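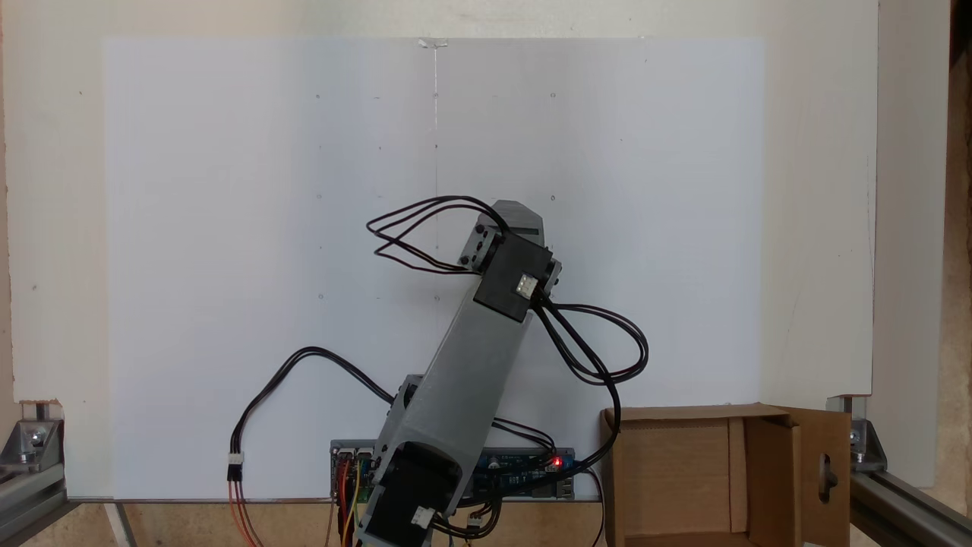
Project Report: Teaching a Small Arm to Put a Die in a Box by Remote Control

Toterberg Technical School, Laboratory for Applied Automation
Project name: Flultevero

1. Introduction

The goal of our project was to teach a low-cost robotic arm one simple task without writing the movements in code. The task is to take a foam die from the table and put it in a cardboard box. Instead of programming each position, a person moves the arm by remote control, and the computer records what the motors do. Later a model is trained on these recordings and must repeat the task alone.

We chose this subject because in the earlier course we programmed the same task with fixed coordinates. That program worked only when the die was exactly in its place. If somebody pushed the table a little, the gripper closed on the air. We wanted to know how many demonstrations are needed before the arm becomes less sensitive to such changes.

2. Equipment

The follower arm has gray 3D-printed links and black servo motors. All links were printed in our school workshop. The two longest ones had to be printed again, as the first version bent when the arm was stretched out. The control board lies flat on the table next to the base. Its red light shows that the power is on, and we made it a rule to look at the light before each recording, after we lost one whole morning with an arm that did not answer.

The second arm, the leader, has the same joints but a handle in place of the gripper. The operator holds the handle and moves it, and the follower copies the angles. The software for this we took from an older student project called Denenis and changed in two places: we lowered the maximum speed, and we added a key for deleting the last recording.

The work area is covered with white paper and has aluminum posts on both sides. The paper helps the cameras to see the die clearly. We use a green die because it is easy to separate from gray and white by color.

3. Recording the demonstrations

In total we recorded 556 demonstrations during August. One demonstration takes around 14 seconds. The person who records must follow the same order every time:

Move the leader arm to the start pose and wait until the follower stops.
Press the record key.
Bring the gripper over the die and go down slowly.
Close the gripper, lift the die and carry it to the box.
Open the gripper over the box, go back to the start pose and stop the recording.

The going down is the most difficult part. The operator looks at the follower from the front, so the distance to the die is hard to judge. In the first days we often touched the paper with the finger of the gripper. It became better when we started to stop for a short moment above the die and to correct the position before closing. We kept this small pause in all later recordings, and the trained model also learned it.
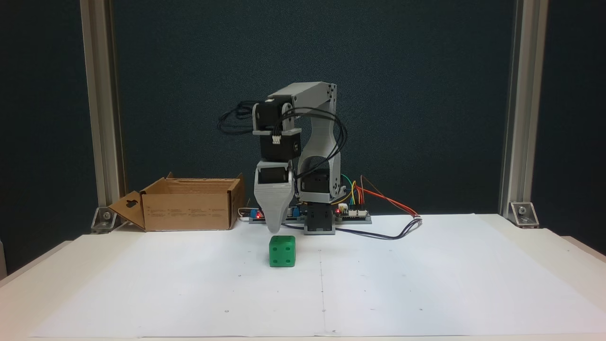 4. Problems with the cables

The servo cables gave us more work than the software. They must be long enough for the full movement of each joint, but then they make big loops, and a loop can catch on a link when the elbow turns. In 55 recordings the movement was disturbed by a cable, and we deleted all of these. Tying the cables tightly was not a solution. It pulled one connector out of its motor, and the joint fell down under its own weight. At the end we left the loops free and limited the rotation of the wrist in the software.

5. Training and results

We trained the model on the school computer named Chornovol. The training on the full set took one night. For the test we put the die by hand in different places on the paper and let the arm work alone.

When the die was in the middle area, the arm usually took it at the first try. Near the edges it was clearly worse. We think the reason is in our data: most operators put the die in the comfortable places, so the model saw few examples from the border. A die that stands turned at 45 degrees is also still a problem, because the gripper pushes it away before closing.

6. Further work

The next group should mark the start positions of the die before recording, so that the whole area is covered equally. We also recommend to add a camera on the wrist, and to write down which operator made which recording. We did not do this, and for this reason we cannot say if the style of the operator has an influence on the result.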